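About the Zeltside Robot Club

Hi! I'm Uliana Polishchuk, and I started this club in May with 2 borrowed laptops and a lot of extension cords. We've got 50 members now (hello, Salari team!), and most of them had never touched a robot arm before they joined.

Right now everybody's hooked on kitchen jobs - picking up a bottle, tipping it over a bowl, that kind of thing. Way harder than it sounds!
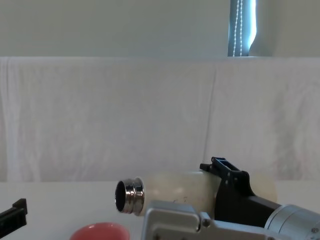
Do I need to know how to code?
We teach you from scratch, and your first few sessions are all hands-on driving anyway.

Dues are $70 a term, snacks included. Come find us in Room 354 of the Bilyk building, up the back stairs.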